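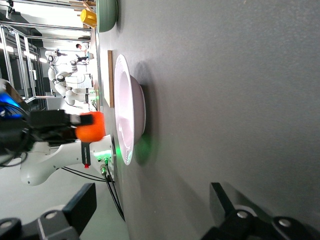

**Küche & Haushalt › Geschirr und Pflege**

## Graue Streifen in der Glasur, gehen die wieder weg?

**Golshifteh Mohammadi** · 2021-06-19

Guten Tag zusammen, ich habe bei Kundora eine Müslischale in Rosa gekauft, Steingut, glasiert. Seit einigen Wochen sehe ich innen feine graue Linien, dort wo der Löffel immer kratzt. Mit dem Fingernagel spüre ich nichts. Spülmittel und Natron habe ich schon probiert, ohne Erfolg. Sind das Risse, oder ist es nur Abrieb vom Besteck? Ich möchte die Schale gerne weiter benutzen. Entschuldigung, wenn mein Deutsch nicht überall richtig ist.

---

**arneo_40**

Spülmaschine, 65 Grad, fertig. Bei mir ist das immer weggegangen.

---

**Trusa**

Wenn Sie mit dem Nagel nichts spüren, ist es sehr wahrscheinlich Metallabrieb. Das Besteck ist weicher als die Glasur und lässt eine dünne Spur zurück, ähnlich wie ein Bleistift. Die Spülmaschine hilft dagegen meistens nicht.

So mache ich es:

1. Die Schale nass machen.
2. Einen halben Teelöffel Zitronensäure mit wenig Wasser verrühren und mit einem weichen Schwamm auftragen.
3. Nach 9 Minuten ohne Druck reiben und gut abspülen.

Bitte kein Scheuerpulver mit Sand nehmen, davon wird die Glasur matt und die Streifen kommen schneller wieder. Wenn die Linien sich wie ein Netz verzweigen, sind es eher Haarrisse. In diesem Fall würde ich nichts Feuchtes mehr lange darin stehen lassen und beim Händler nachfragen.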